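September, notebook for the teaching side of the workshop course

Okay, writing this up while I still remember it. Tried the new feedback routine with the evening group today, the one Viorica Tomić and I argued over all summer. Short version: students explain their own mistake to a partner before I say a word. I had 22 people in, which is a lot for pair talk in that room, and the noise was something else! 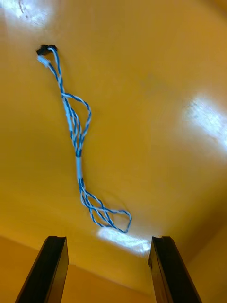
## How it went

The first half dragged. They kept looking at me (fair enough, that's what they've been trained to do since they were six) and I had to sit on my hands. Then Hedvika Čierny's table got going, and after that the others sort of caught it. I gave them 13 minutes per round and that was too long for the confident pairs and too short for the shy ones. Lejla Kadrić thinks I should let pairs set their own clock. I'm not sure, I can see the quick ones drifting off to their phones. 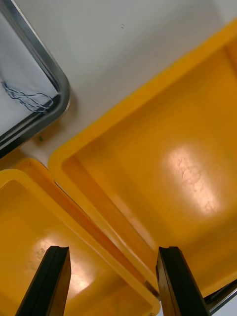 Grading is the bit I still can't make my mind up on. If I mark the explanation, they'll perform for me, and if I don't, half of them will skip it by week 5. Valbona wants a plain pass or redo, and I'm leaning her way. I keep thinking of learning as something like that dark blue string in the metal tray, all loops and twists, and a number out of ten only tells you that you got to an end of it. Anyway, pass or redo for the first unit, then we talk again.

Also the prompt cards need rewriting. "What did you expect to happen?" worked great. "Reflect on your process" got me blank faces and one very long sigh.

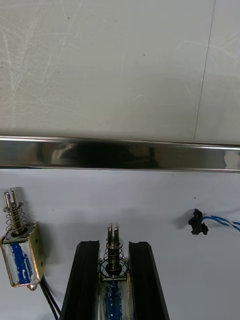 I'd cut it down to two questions per card, in bigger print, and drop the word "reflect" altogether. Zdenka Stojanovska has a set she used with her adult beginners and says I can steal them.

## To do

- get Zdenka's cards and print 96 of them
- try shorter rounds, maybe with a warning before the end
- ask Viorica to sit in and watch the quiet pairs
- find out who has the key to the paper cupboard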